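Rent the hands, skip the sermon

By Obinna Wike

The Rellus quote landed in my inbox in March and I have been arguing with people about it ever since. Short version: a two-armed walking robot, leased by the month, to pick and face snack shelves in small stores. Rellus builds it, Pruvost does the leasing and the service calls. You get the machine, the remote support, a training block and a binder. A real paper binder.

My view, so you can stop reading if you're busy. The hands are worth paying for. The rest of the package is priced like a religion.

I should say where I sit. I buy equipment for a group of 13 stores, none of them big. Chips, drinks, phone cards, batteries. Our people spend a stupid amount of time straightening things. If a machine can straighten things I want to know what it costs per shelf, per hour, and who I call when it sulks. That's my whole philosophy.

And chips are a mean test. A canister is easy, right? It's a tube. But tubes tip over and lean on each other, and then your nice neat row is a pile of logs and the machine has to deal with logs. A canister with no lid on it wants a different grip from a sealed one. Bags are worse. Boxes are fine until somebody prints them all in the same loud color.

So when people ask me what the lease is for, I tell them it's for the grip, low on the can, fingers round, thumb pressed against the can. Try writing that into a purchase order.

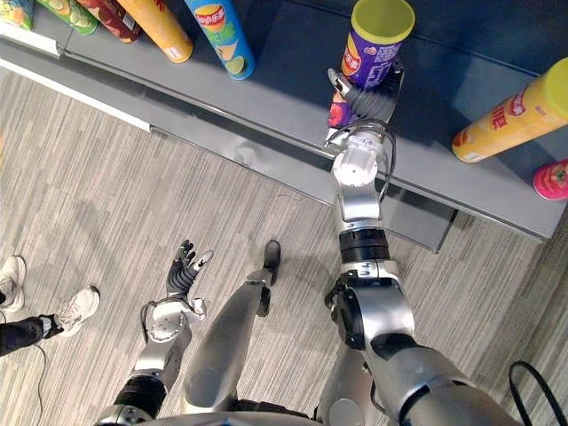
What the brochure gets wrong

The brochure says "drop in." I'd strike that out with a marker. Nothing on legs is drop in. Somebody has to think about the floor, the cables, the aisle width, where customers stand. Pruvost charges 8 hours of site prep and in my opinion they should charge more and promise less.

It also says "human speed." No. Ehab Gaber, who runs our biggest store, can face a full bay while telling you about his daughter's wedding. I asked Rellus for a pace figure and got 55 percent of a trained stocker, on a good day, on canisters. Fine! I can work with 55 percent if it's 55 percent at four in the morning. Just print it on the front page, because the number is not embarassing. Hiding it is.

Then the contract. Two-year minimum. For a product on its second hand design. I've bought freezers with friendlier terms. Inès Carré at Pruvost told me the minimum covers the training cost, and I believe her, and I still think it's the wrong way round. If you trust your machine let me send it back after a season.

The case against me

Borghild Dalen wrote me a long note after I grumbled about this at a trade dinner. She thinks I'm asking the wrong question altogether. Her argument: legs are silly for shelves, hands with fingers are silly for cans, a rail and a suction cup would do it at a fraction of the price. Larnent sells exactly that, she says, and it never falls down.

She's half right. If all I sold was one can in one size I'd buy the Larnent rail tomorrow. But my shelves change every couple weeks. New flavor, new box, somebody in head office decides the canisters go low and the boxes go up. A rail needs a fitter each time. Fingers just need to be told — in theory — and that theory is what I'm paying to test. Also suction on a crinkly bag, good luck.

The jobs question. I'm not going to duck it, but I won't do a whole speech either. I have stores where the night shift has been unfilled for months. I also have stores where it hasn't, and I'm not putting a machine in those. Other buyers will. They should have to say so out loud to the people on the shift, before the lease gets signed, with the actual hours on paper. That would be my one rule if anybody gave me rules to write.

Wear parts, which everyone skips

Jérémie Joly does our maintenance and his only interest in any of this was the consumables page. Fair enough. Ribbed rubbery covers, metal fittings, little joints, all of it working an inch away from salt and crumbs and cardboard dust. Plastbridge sells third party sleeves and Pruvost says fitting them voids the warranty. That's a printer cartridge trick and I said so on the phone.

What I want is a flat price per sleeve and per fingertip, in the quote, fixed for the term of the lease. A machine whose job is to hold a box of crayfish flavor chips is going to get through fingertips. Thats just normal wear and it should be a line item, same as mop heads.
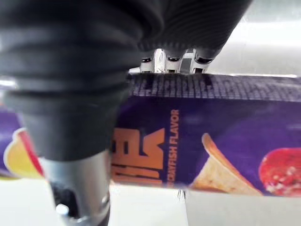
Would I sign the lease as it's written today?

Not as written. Take out the two-year minimum, fix the sleeve price and put the pace figure on page one, and I'd take 2 machines for the night shift.

I sent those three changes to Pruvost with the binder pages marked up. Inès says she'll take it upstairs. If Rellus has a buyer who signed on better terms than mine, I would love to hear from you, my address is at the bottom of the page.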